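Monday, 9.40, bench 2, Totness workshop

Cups and the yellow tub again. Elikem Quansah off till after lunch so notes are mine, he can correct the spelling.

Where we'd got to: want to know if the paper cups from Agbenyega are any good for weighing out dry stuff (sand, grit, the fine filler) instead of washing the plastic beakers every time. And whether the yellow one can go back into use as the main tub or gets retired to the yard.

Yellow first. Wiped it over with a rag, warm water, drop of washing up liquid. Finish is fine, bit of orange peel in it but that's how it's always looked. Thick rim is the bit that matters because the Filtard lid sits down on it and if the rim's out of round the lid pops on one side. Ran a thumb along, couldn't feel a nick. Lid not here to try – it's over at Flultulcombe with the other lot. Ring them.

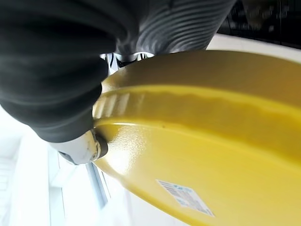

Does the rim need sanding before the lid goes back on?
Leave it alone. Last time someone sanded one of these the lid went slack and we had filler dust over everything for a week. If the lid's tight, smear of wax on the inside of the lid, none on the rim.

Volume. Old label said 16 litres to the line but the label's too small and blurred to read and I can't find the line either. Filled from the jug, got to 16 with a fair bit of room above, so call it 16 working and don't argue. Write it on the underside in marker. NOT on the side, it rubs off on sleeves.

10.25, tea, then cups.

Dry sand, fine, from the sack by the door. Tared an empty cup each time, don't trust them all to weigh the same. Filled level, tapped twice on the bench, struck off with the steel rule. Readings wandered to start with, then realised I was tapping harder on some than others. Did the lot again with two light taps. Much better, close enough for filler, not close enough for pigment. Pigment stays in the glass.

Damp sand next. Sides start to give when you lift one full, you end up squeezing it and the top bulges over. Fine if you hold it low down near the base, bad if you grab it at the rim. Left a damp one standing for 40 mins while I did the paperwork, bottom had gone soft and it left a ring on the bench. So: dry only. Or damp if you're tipping it out straight away.

Stacking – they nest too tight. Pulled at a stack and got two together more than once, which throws the tare if you don't notice. Twist as you pull, seperates them every time. Put that on the card above the scales. 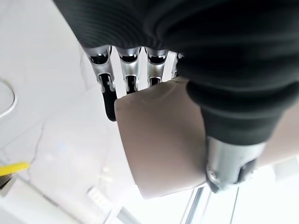 Cost is the other thing. Agbenyega do them in boxes of 500, and at the rate we went through them this morning a box would see us to April easily, probaly further if people reuse the dry ones. I'd reuse a dry one until the rim goes furry. Beakers were taking one of us roughly 27 minutes at the end of every day at the sink, and then they're not dry by morning anyway and the filler sticks to them.

Elikem back 1.15. He thinks the wider cup would be better for the scoop, less spilt down the side. Fair point, but a wide one won't sit on the small pan of the scales without hanging over. Told him to try it on the big scales and see. He says the big scales stick under a hundred grams. They do.

Don't write on the cups in biro, it goes straight through if you lean on it. Soft pencil.

To do
ring Flultulcombe re lid, ask them to send the clip as well
marker on underside of yellow tub
card above scales: two light taps, twist to pull, dry only
ask Agbenyega for a sleeve of the wide ones before we order any box
new rag for bench 2, this one's had it
sweep up the sand by the door, most of it's mine

Packed up 4.50. Sack folded over and clipped. Damp cups in the bin, dry ones on the shelf over the scales.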